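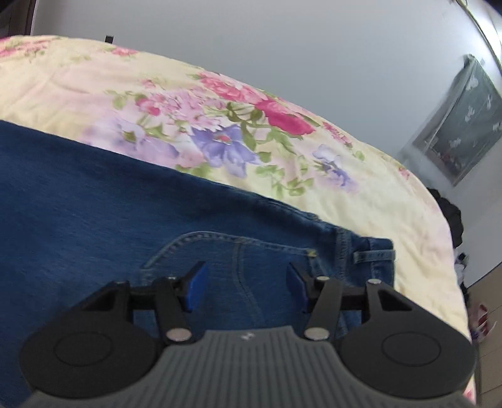 # Pririvley Preschool Songs and Rhymes

Print this page | E-mail this page

3 min read

Pririvley is a collection of songs, finger rhymes and action games used with three- to five-year-olds at the Tejada preschool rooms, written down so other educators can use them too. There are 124 of them so far, and we love every one (well, nearly every one; the recorder round is an acquired taste). Plenty start from ordinary things children know from home, like a pair of blue jeans laid flat on a bed with a flowery comforter, which is just the spot where "Left Leg, Right Leg, Where's My Knee?" begins. Sing that one slowly the first few times!

## What you get

- `songs/` — words and simple chords, one plain text file each
- `rhymes/` — finger rhymes and clapping games, with the actions in brackets
- `index.csv` — title, language, suggested age, group size, energy level
- `families/` — 50 one-page sheets to send home

The energy level runs from 1 (lying on the mat) to 5 (you will need the yard). Remedios Mateos set the levels after trying everything with her own group, and Gwenaël Gaillard did the French words and most of the chords. If a song feels like a 3 to you and we've called it a 5, change it in your own copy and let us know.

## Where the words came from

Most are our own, made up with the children at group time. Others are traditional, in whatever version the families sang to us, so you may find your favourite has a different second verse. We kept those differences on purpose and put the variants at the bottom of each file. The Daltia room gave us a whole set of rain songs in June, which was perfect timing given the weather we had.

There are no recordings of children here, and no children's names. Where a song has a name in it, we've written `[NAME]` and you pop in whoever is sitting beside you.

## Using it

Open `index.csv` in any spreadsheet and sort by whatever you need. Ploditz, our small page-maker, will turn a list of titles into a booklet:

 ploditz make mylist.txt --large-print

It handles up to 600 lines per booklet. Accents print properly now — hooray!

## Known gaps

- Not many lullabies
- Counting songs stop at ten
- Chords are missing from the older action games
- "The Colour Bus" has two tunes and we can't agree on one

## Changes

25/12/2025: added the winter songs, fixed spelling in the French files, moved "Dragon's Porridge" from energy 4 to energy 5.

## Sharing

Copy it, print it, sing it at the bus stop. Please keep the credits line at the foot of each sheet. New verses are very welcome, and so are photos of handwritten ones if typing them up is a bother.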